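Bench notebook – equipment planning, second half
29/07/2024

Spent most of the morning on the shopping list and I'm more cheerful about it than I expected to be. We have a real budget line this time, the quotes from Kivthorpe and Prastmont are both in, and for once they're laid out so that you can compare them line by line. Writing it all down before I forget which number belongs to which email.

Where we stand

The big question is still whether we buy one more full-size arm or put the same money into grippers, fingers, wrist cameras and spares for the arms we have. I went in wanting the arm. After going through the log for the last 37 sessions I'm leaning the other way. Waiting for a free arm came up 6 times. Waiting for a finger, a screw, a cable or a camera mount came up far more often than that, and those are cheap things! A drawer full of them would give us more working hours than a new arm that sits there without a gripper until January.

Kivthorpe quotes 40 working days on the arm. Prastmont won't commit to a date but includes the base plate and the cable set, which Kivthorpe charges for separately. I've asked both to re-quote with and without the controller.

Grippers

Really happy with how the two-finger setup looks on household objects. The squeeze bottle is a good test piece for the new spec: round, glossy, tall nozzle, and you want to take it low on the body so the cap stays clear. The black fingers close on it at the base and leave the whole top free. What I'd like in the next set:
– same angular shape, slightly longer tips
– a swappable pad, so we can try softer material on shiny plastic
– one screw size for everything (please, please)

Lanz can machine a batch of 44 fingers at a price that makes printing our own look silly once you add up the bench time. Lead time is short too. I'd order the full batch, since the price break just under that isn't worth chasing.

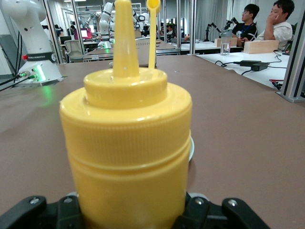

Wrist cameras

Close objects go soft. A tall bottle held upright fills the middle of the view and comes out a bit blurred, while the tabletop still reads fine. So the camera line in the budget needs to say "short minimum focus distance" and not only resolution, which is all I had written in the first draft. The Tanonel unit has adjustable focus and the same mounting holes as our current bracket, so we could swap one in over lunch. Asking for two on loan before we commit to a full set.

Also worth pricing a wider lens. With a bottle in the fingers we lose the tip of the nozzle off the top, and for any pouring or squeezing task the tip is the part I care about most.

Small stuff that adds up

Power adapters and cables. They wander across the tables and they get borrowed. I want under-table trays for every station plus a labeled spare adapter per station. Not exciting, but I did the sum and it comes to less than one camera.

Extra aluminum profile and feet. Prastmont sells it in bundles, Kivthorpe by length. Bundles win if we add two more stations, by length wins if we don't. Leave this open until the arm question is settled.

More test objects – bottles with different caps, a few plates, boxes in two or three sizes. Take it out of consumables.

To do
– chase both re-quotes
– send Lanz the finger drawing with the longer tip and the pad slot
– loan request to Tanonel, two units
– measure table undersides for the trays
– redo the spreadsheet with arm / no arm as separate tabs
– check whether service on the existing arms comes out of this budget or the running one, I've heard both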